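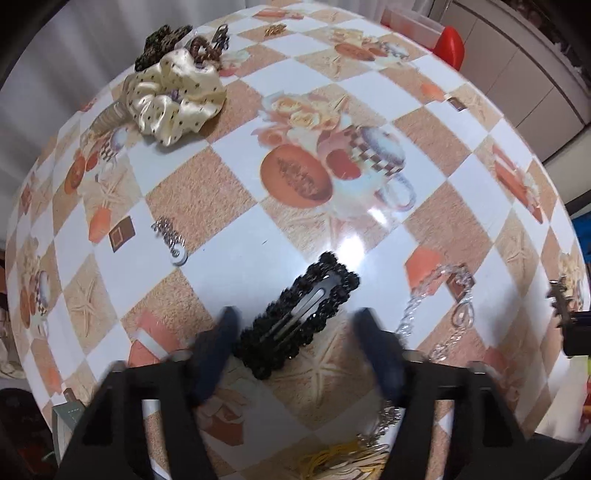
Hair clips and jewelry check before the dress-up box goes out

Checked by: Poonam Khurana
Date: Friday, February 3, 2023
Box label: Flareo 912
Going to: Negi dance group, ages six and up
Second look by: Babita Kushwaha

I did this one at the kitchen table with the melon tablecloth on, and I'd recommend a wipeable cloth to anyone doing the same job. Bits of glitter and old hair come off it in one swipe! Marks are OK, FIX or OUT. My comments are under each line and they do ramble, sorry Babita.

1. Snap clips
Open and close each one five times. Run a fingertip along both long edges and the tip of the tongue. Tug the decoration.
Result: OK

I started with the black one with the studded edge because it's the one everybody grabs. The snap is strong, so I'd let the little ones have help with it. I tugged all the way along the trim with my nails and nothing budged. If something does come loose later, don't glue it back, just send the whole clip home to me. We tried glue in October and I was picking blobs off costumes for weeks.

2. Small metal clips
Check the teeth for burrs. Check that anything hanging is firmly attached.
Result: FIX

It's the little silver one with the jagged edge and the round white charm. One tooth scratched when I dragged it over an old pair of tights (my favorite test, by the way – if it snags nylon it'll snag a scalp). A few strokes with 400-grit paper should do it. The charm is secure, but I don't like small dangly things near six-year-olds, so this goes in the older kids' bag whatever happens with the tooth.

3. Claw clips
Squeeze fully, let go, squeeze again. Look for hairline cracks near the hinge. Feel the tooth ends.
Result: OK, watch the black one

The tortoiseshell-patterned one is fine, lovely springy action. The black one is fine too, only stiffer, and Dinesh Dwivedi says a drop of oil on the spring will sort it. I'd rather leave it stiff than get oil on somebody's bun five minutes before they go on. Please don't let anyone lie down on the mats wearing a claw clip. We say it every term and I'm saying it again.

4. Striped clip, tan and brown
Same test as the other clips.
Result: OK

Nothing to report. It's a nice plain clip and it does its job.

5. Scrunchies
Stretch to full width. Feel for broken elastic inside. Check the seam. Wash if in doubt.
Result: OK, both washed

The cream satin one with the dots had a thread hanging at the seam and I snipped it. The dark brown knitted one holds on to everything, fluff, hair, somebody's sequins, so it gets its own mesh bag in the wash from now on. Dry them flat on a towel. I once put satin on a radiator and I won't be doing that again.

6. Hair elastics
Untangle. Throw out anything thin, cracked or with a metal join.
Result: FIX

The yellow and white ones had knotted themselves into one lump, which they do every single time. Could whoever packs up please thread them on a loop of ribbon? A kid pulling at a knot like that is how they snap, and it stings. Yogesh Pal has offered to bring a spare ribbon.

7. Sorting before the jewelry check
Use a lid or tray with a raised edge. Hair things one side, wrist and neck things the other.
Result: done, mostly

I used a shallow box lid and it's much better than a bowl, because you can see the whole of each piece and the beads can't roll away if a string goes. I say mostly, since the black claw clip ended up in there with the bracelets and I only noticed when I was writing this up.

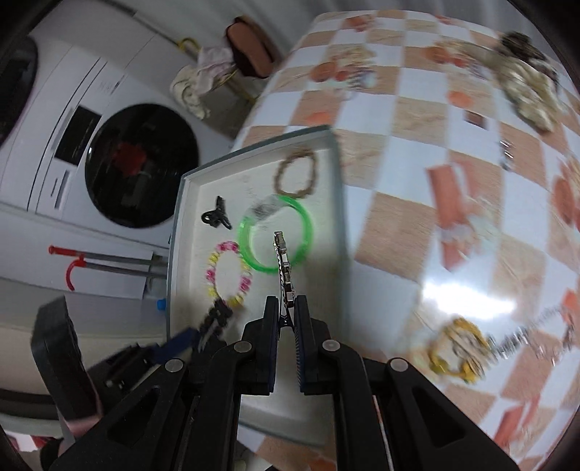
Anyway, on to the chains, and those took me longer than everything else put together.

8. Metal chains
Hold up by one end and let it hang. Look at every link. Pull gently between two fingers, a few inches at a time. Check for open links and rough edges.
Result: one OK, one FIX, one grown-ups only

The flat-link chain hangs straight and has no open links that I could find. Flat links pinch, though – hair and skin both – so it's for over a costume, never on a bare neck. The thin one is the FIX. It has a link I can get a thumbnail into, and that needs closing with pliers before it goes anywhere.

The hair chain with the teardrop pendant and the clear stone is so pretty and I wish I could let it go in the box! The stone is set well enough but the pendant would swing right at eye level in a spin. Sawsan Khalaf is going to keep it for the teachers' number.

9. Beaded bracelets
Stretch a little and look at the string between the beads. Find the knot. Roll the beads and feel for chips.
Result: OK for older kids

The pink and yellow one is strung nice and tight. The brown one has more give in it and I'd restring it by summer. No beads at all for anyone who still puts things in their mouth, and that includes visiting little brothers and sisters, please. They get into the box faster than the dancers do.

10. Bangles
Hold up to the light and turn slowly. Look for cracks. Run a finger around the inside.
Result: OK

The green one glows like a lime candy and it's chunky enough that I can't see it breaking easily. See-through ones are the easiest to check because a crack shows up right away. Take bangles off for floor work.

11. Yellow bracelet
Check the yellow and gold-toned pieces for sharp edges. Check for flaking.
Result: OK, but not against the skin

I don't know what it's made of, so over a sleeve only. We had a girl with an itchy wrist last year and her mom was very nice about it, but still.

12. Packing
Chains each in their own bag. Beads in a lidded tub. Elastics on ribbon. This sheet on top.
Result: waiting on items 2, 6 and 8

Babita, when you've had your look, put your initials next to each FIX and leave the box on the shelf by my back door. Dinesh has the small pliers. If I'm out, the key is with Sawsan.

Poonam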